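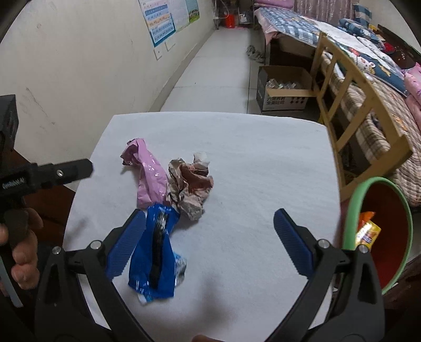
Wrappers and paper on the bedroom table.

The Tide Register

Part 1: Readings

The gauge at Poddale stood at the end of the old coal pier and was read twice a day. The instrument was a float in an iron pipe, linked by wire to a brass pointer. The reader wrote down the height in centimetres, the state of the wind and the time. The post had a salary, a room over the chandler's and a supply of ruled books, each with 300 lines.

The reader had held the post for eleven years. In November the harbour office at Dosow wrote to say that the morning figures no longer agreed with those from Irport, further down the coast. The difference was 2 centimetres and had been so since spring. The letter asked for an explanation by return.

The reader checked the wire first. It had not stretched. The float was scraped clean and weighed, and its weight matched the maker's certificate from Begum. The pointer was removed, oiled and put back. The next morning the difference was still 2 centimetres.

The evening figures agreed exactly. This was put in the reply, with a request for the loan of a second gauge. Dosow declined the loan and sent a spirit level.

The supper things stayed where they were that week. The reader ate out of packets at the table, with the books open on the bed, and went back through the mornings one line at a time.

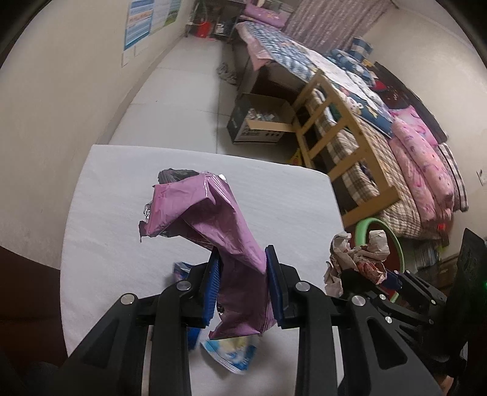
Part 2: Correction

The fault began at line 241 of the spring book. Up to that line the morning readings had been taken at ten past six. After it they had been entered as ten past six, in the same hand and the same ink, but the sea had been falling a little longer each time than the tables allowed. Worked backwards, the figures gave a reading at twenty past.

The reader considered the walk to the pier. In spring it had taken nine minutes. The following morning, with the level in one coat pocket and a watch in the other, it took nineteen.

There was no entry in the book for this. The columns were height, wind and time. The reader sat down on the bollard beside the gauge, waited for the left knee to stop shaking, and wrote 6.20 in the third column. Then the height, then the wind, which was westerly and light.

The letter to Dosow said that the instrument was sound and that the clock had been at fault. It enclosed the spirit level, wrapped in brown paper, and asked for a new book.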